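Break area inspection, Walell second floor, August
Checked by: Heidrun Oberholzer
Copy to: Conall Madigan

Floor clear of cords and spills: OK. Carpet, so I'd like to know how anyone would spot a spill.
Extinguisher tag current: OK, tag 384.
Toaster oven, clear space on all sides: SEE COMMENT
Food put away after use: NO
Dishes upright and stacked: NO

Comment: Sowmya tells me the table gets cleared after every lunch. I have my doubts.

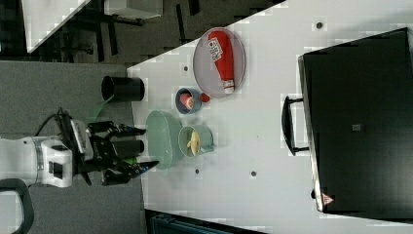 Table at 2 p.m. Ketchup bottle lying across the plate, black cup on its side.

The banana piece in the mug does not count as "put away." Same goes for the pink item in the blue bowl. The small red cap-shaped object needs a home or the trash.

Toaster oven: the last report says "adequate clearance" with no measurement. Measure it and write the number down. I won't sign for "adequate" again.

Recheck: Tùng Khổng, before the end of the month. Not signed off.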